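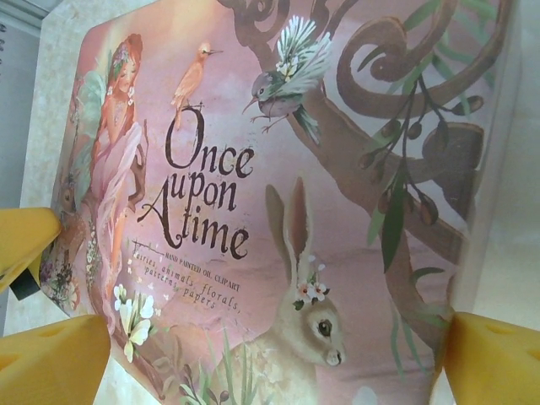
How do I move a creature from one save to another?

Use the Transfer Desk in Stubbs, the first town on the map. It opens once you have beaten the second gym leader, and both saves must be updated to the same version.

4.2 Setting up a transfer in Vadetura

Before you start, heal the creature and take back any item it is holding. Held items do not travel.

1. Save your game inside the Transfer Desk building.
2. Speak to the clerk on the left and choose Send.
3. Pick up to 3 creatures from your storage boxes. Creatures in your active party are greyed out.
4. Write down the transfer code. Codes are case sensitive.
5. Return to the title menu and load the other save.
6. Speak to the same clerk, choose Receive and enter the code.
7. Wait for the chime, then save again before leaving the building.

Note: Each transfer costs 400 coins, taken from the sending save. Players who hold the Cotaleck badge pay 380.

Note: A creature keeps its nickname, level and original trainer name. Its friendship value goes back to the starting figure.

Caution: Do not close the game between steps 6 and 7. If this happens, load the sending save and choose Recover at the desk.

Caution: Codes lapse when the desk resets on Sunday night. Unclaimed creatures go back to the sending save, but the coins are not refunded.

If the code is refused

Check that the receiving save has 3 free storage spaces, even if you are only sending one creature. Codes made before the September update no longer work and must be made again.

For trades with another player, see section 4.3.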